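Home News Fixtures Teams Grounds Membership Contact

Clitel Cricket League Adds Women's Twenty20 Division for Summer Season

April 2, 2021 — The Clitel Cricket League will open a women's Twenty20 division this June, with eight teams entered for the first season. The league has also signed a two-year title agreement with Rorkex, which will cover ground hire, umpire fees and match balls for the new division.

The division will be played on Saturdays at two grounds, the Ruotsalainen Ground and the lower field at Clirari Park. Each team will play the others once, and the top four will go through to the semifinals. The final will be held at the Ruotsalainen Ground under the same playing conditions as the men's final.

The league currently has 791 registered players across its senior and junior competitions. Until now, women in the league have played in mixed friendly matches or have traveled to weekend tournaments elsewhere. Several member clubs asked for a regular women's competition at the last annual meeting, and the league agreed to run one if enough teams came forward before the spring deadline.

Format and playing conditions

Matches will be 20 overs a side with a white ball. The first six overs of each innings will be the power play, with no more than two fielders outside the circle. Each bowler may bowl up to four overs. A no-ball of any kind will be followed by a free hit.

Teams may name a squad of up to 12 for each match and must give the final eleven to the umpires before the toss. The remaining player may field as a substitute but may not bat or bowl. Clubs short of players may borrow from another club in the division up to two times during the season, with the agreement of the opposing captain. Borrowed players may not appear in the semifinals or the final.

Two points will be awarded for a win and one for a tie or a washed-out match. If teams finish level on points, places will be decided by number of wins, then by net run rate. A tied semifinal or final will go to a super over. If the weather does not allow one, the team that finished higher in the table will be the winner.

Rain rules are the same as in the men's Twenty20 division. A match needs at least five overs a side to count. There are no reserve days for regular matches. The final has one reserve day, the Sunday directly after the scheduled date.

Grounds

The Ruotsalainen Ground has a turf square and will host the first match each Saturday. Work on the square finished last fall, when two worn strips at the north end were relaid. The sight screens have been repainted and the practice nets moved to the far side of the parking lot, away from the boundary.

Clirari Park has an artificial strip and will host the other matches. Players should wear rubber-soled shoes or short studs at this ground. Metal spikes are not allowed on the artificial surface. The boundary there will be set at 54 meters from the center of the strip, the longest distance the lower field allows on the road side.

Both grounds have changing rooms and drinking water. Clirari Park has limited parking during youth soccer hours — teams are asked to share cars where they can.

Umpires and scoring

Two umpires will be appointed to every match. The league will run an introductory umpiring course before the season starts, open to anyone over 16. No playing experience is required. Those who pass will stand with a senior umpire for their first few matches.

Each team must supply one scorer. Paper scorebooks remain the official record, and the home team is responsible for sending in the result by Sunday evening. Scorecards will be posted on the league website during the following week.

Rorkex agreement

Under the agreement, the competition will be known as the Rorkex Women's Twenty20. The company's name will appear on the boundary boards at both grounds and on the front of playing shirts. Clubs keep the right to sell space on their sleeves to local businesses.

The agreement also pays for a set of shared equipment at each ground, including helmets, pads and gloves in junior and adult sizes. Players who do not own their own gear may use it at no charge.

Clothing

Teams will play in colored clothing. Each club has registered a main color with the league, and a second color is needed only where two sides clash. Sweaters may be plain or in club colors, with or without sleeves. Numbers on the back of shirts are optional for the first season.

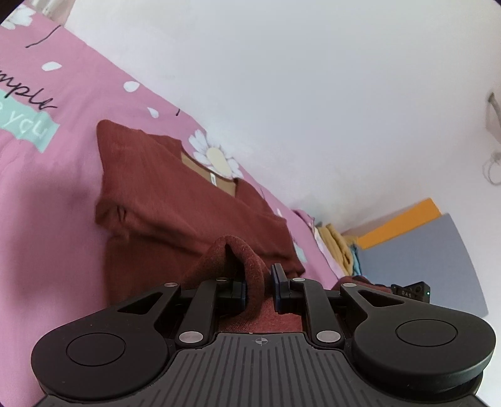 Registration and tickets

Player registration is open now through the member clubs. New players who do not belong to a club can write to the league office, which will pass their details to the nearest team with space. Players under 18 need a form signed by a parent or guardian.

Entry to all regular matches is free. Tickets for the final will go on sale once the semifinals have been played, and children under 12 will be admitted free with an adult. The full fixture list will be published on the league website when ground bookings are confirmed.

About the Clitel Cricket League

The Clitel Cricket League organizes weekend and evening cricket for adult and junior teams. It runs two men's divisions, a junior league and an indoor winter competition, and is open to players of all levels.

Press questions should be sent to the league office through the contact page.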